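Robot arm in the welding stores: your questions

Written for the people who work the stores counter and the weld bays at Dranum. Management has its own version of this page. It is shorter and more cheerful.

What is the arm supposed to do?

Pick packets of electrodes off a table and put them where the pick list says. That is the whole job as it stands today. The Verschueren proposal talks about "intelligent consumables handling across the site", which covers a lot of ground for a machine that moves small packets from one spot to another.

Why start with electrodes?

They get asked for all day long, the packets are slim and light, and the label tells you what you've got. If the arm can't manage a one-kilo packet of E6013 there isn't much point in discussing the heavy reels. The supplier calls it a starter task. We'd call it the easiest thing on the shelf.

Has anyone tried it yet?

In simulation, yes. The setup is a computer model of a table with a small arm mounted on it, and the packets are laid out at slightly different angles so that the arm can't rely on everything being lined up.

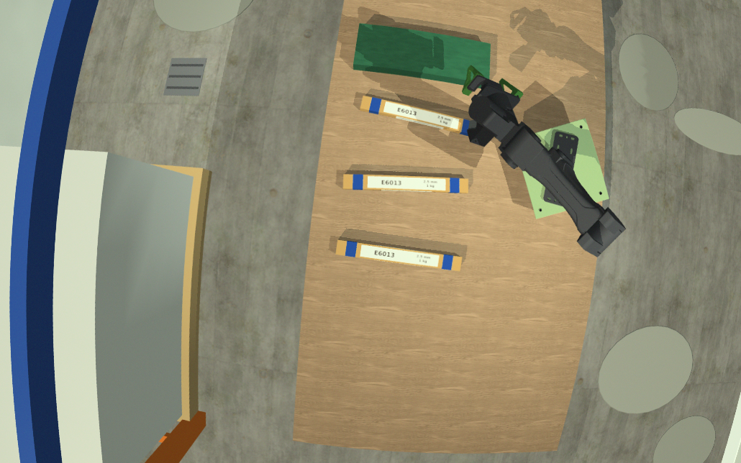 Simulation is cheap and nothing gets broken, and we have no quarrel with doing it first. But our stores table at four in the afternoon has gloves on it, a torn carton, somebody's half-finished paperwork and two sizes of rod that came back from the bays in the wrong sleeves. Ask how the model deals with that. We did, and the answer was that it's planned for a later phase.

Meltton is said to have one running already. Is it any good?

Six of us went to look in August. It works. It is also slower than a person who knows the shelves, and it stops when a packet has slid up against another one. The staff there told us they clear a stop several times a shift. Clearing a stop was not in anybody's job description when we visited, and it still had to be done.

Will jobs go?

The written answer is that no positions will be cut "as a direct result of the trial". Read that slowly. It says nothing about what happens after the trial, and nothing about the post that has been empty since spring. We have asked for a yes or no on whether that post will be filled. If we get one, it will go on this page.

What changes for the person at the counter?

Less reaching and walking, more watching a screen. Some people will like that. Others took the job so they wouldn't have to sit at a screen. You would also be the one who puts the table right when the arm gets stuck, and the one the welders complain to when they're kept waiting.

The business case says it pays for itself in 19 months. Does it?

Only if you accept that 100 picks a day move over to the arm from the first week, and that supervising it takes nobody's time. We don't accept either. At Meltton it took 10 weeks before they trusted it without a person standing next to it - and their stores are tidier than ours.

What if it picks the wrong size?

Check the label, same as you do now. A welder who is handed the wrong rod will usually notice, but "usually" isn't a procedure. Until there is a written one, the person who hands the packet over should read the type and the diameter out loud.

Is my speed being recorded?

The Wurnirness software logs every pick and every stop, along with how long each stop lasted. It does not need your name to do that. Put it next to the shift roster, though, and it may as well have it. We want it in writing that the log won't be used in anyone's review.

Can I refuse to work with it?

You can refuse to work with it before you've been trained, and you should. After that it is treated like any other equipment in the stores. If you think it's unsafe, stop it and report it to your shift lead.

Who decides whether it stays?

The site manager, after the trial. We've asked to see the stop log before the decision and not after it. So far we have been told that this is "a reasonable suggestion".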